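The inventory was Samira's idea, and like most of Samira's ideas it arrived with a form.

"Two columns," she said. "What it is, and who gets it."

Their aunt Hanan had left the flat in Bramley to both of them and the contents to nobody in particular. Majdi, who had come up from Rernbridge on the slow train with one clean shirt, suggested they start with the kitchen, on the grounds that nobody ever fell out over a kitchen.

By eleven they had fallen out over a bowl.

"She gave me soup in that," said Samira.

"She gave everybody soup in that. She gave the gas man soup in that."

"You don't even like soup."

He conceded the point and wrote BOWL — S. HARB in capitals, pressing hard enough to mark the page beneath. In return he wanted the orange mug. Samira said he could have it, so quickly that he began to suspect it of something.
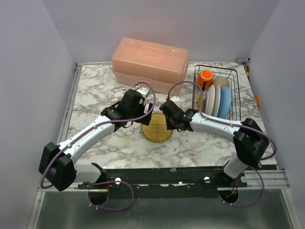 The placemat, still unassigned, with the dish rack behind it.

The plates were easier. He took the white ones, she took the light blue, and the yellow was put down as "to be discussed", which in their family meant September at the earliest. The pink-orange box with the handle neither of them would claim. Hanan had kept her letters from the council in it, all 63 of them, and her replies, which were longer.

That left the placemat. It was round and woven and worth very little, and for as long as either of them could remember, their aunt had moved it in front of whichever guest she liked best that day.

Samira looked at it. Majdi looked at it.

"You have it," he said.

"No, you."

"I haven't got a table."

She took up the pen, thought for a while, and wrote PLACEMAT — SHARED, ALTERNATE YEARS. Then she asked him if he wanted lunch, and he said only if it wasn't soup.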